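Progress report to the Skirnolance Fund

Project: Markidine Community Archive, cataloguing and public access
Period covered: April to October

1. Summary

The grant pays for the sorting, listing and partial scanning of the Famier papers, which came to the archive from the former Famier seed company when its Carrasco Street office closed. Sorting is finished. Listing is a little ahead of the plan and scanning is behind it. Spending is within budget, and we are asking to move a small sum between two headings (see section 5).

2. Listing

At the end of October the catalogue held 587 entries. Each entry covers one folder, one bound volume or one bundle of loose letters. The order books came first because they were already in date order and gave the new cataloguing assistant a fair introduction to the company's habits, including its private codes for seed types. A key to the codes turned up inside the back cover of a wages book and has been copied into the catalogue notes.

The letters have been slower. Many are undated, and the firm reused the backs of old invoices for drafts, so a single sheet can belong to two subjects. We have decided to list such sheets once, under the later use, with a cross-reference to the earlier one. The rule was applied to everything already listed, which took most of a fortnight in July.

Entries are typed straight into the catalogue from the papers. The earlier practice of writing slips first has been dropped.
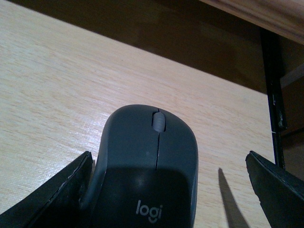
Mouse on a desk.

3. Scanning

The plan was to have all the trial ground plans and half the printed seed lists scanned by now. The plans are done. Of the seed lists we have scanned up to 200 pages, well short of the target. The scanner was away for repair for five weeks, and when it came back the colour settings had to be worked out again from the start. Pages scanned in the first week after its return were too yellow and have been redone.

The seed lists are printed on thin paper and the text on the back shows through. A sheet of black card behind each page cures this but slows the work. We now expect to finish the seed lists by the end of February.

Checking is done on a separate day from scanning. Each file is opened, compared with the page for missing edges, and given its catalogue number.
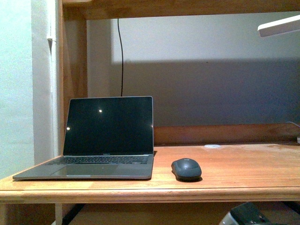
File names follow the pattern agreed with the Fund at the start of the grant, except for the fold-out plans, where a letter has been added at the end for each section. Copies are kept on two drives, and one of these is stored at the Markidine branch library.

4. Public access

The reading room opened on Saturday mornings from May. There have been 12 open mornings so far. Most readers come for family history and ask for the wages books, which we had not expected to be the most used part of the collection. We have moved them to the lower shelves and will list the names in them more fully than first planned.

A talk on the trial grounds was held in September with 20 people attending. Two of them had worked in the packing shed and have agreed to be recorded over the winter. The school visit planned for June was put off at the school's request and will now take place in spring.

Readers asked for more table space. The larger plans cannot be opened out on the present tables without folding one end under, so they have been kept back from readers for the time being. We have been offered a plan table by the county record office and are waiting for a delivery date.

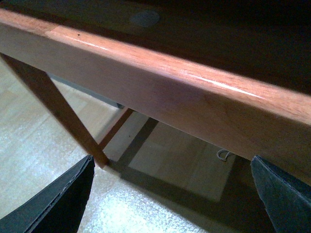
Under the table, looking towards a wooden leg.

5. Budget

Staff costs are as planned. Boxes and folders cost less than the estimate, mainly through buying in one order. The scanner repair was not in the budget and has been met from our own reserves. We ask the Fund's permission to move the money left under boxes and folders to equipment, to pay for a second book cradle and the carriage of the plan table.

6. Next period

Listing of the letters will continue, starting with the overseas correspondence. The seed lists will be scanned, followed by the photographs if time allows. The first part of the catalogue will go online in January, once the entries that mention living people have been checked. The next report will include reader numbers by month, as the Fund requested.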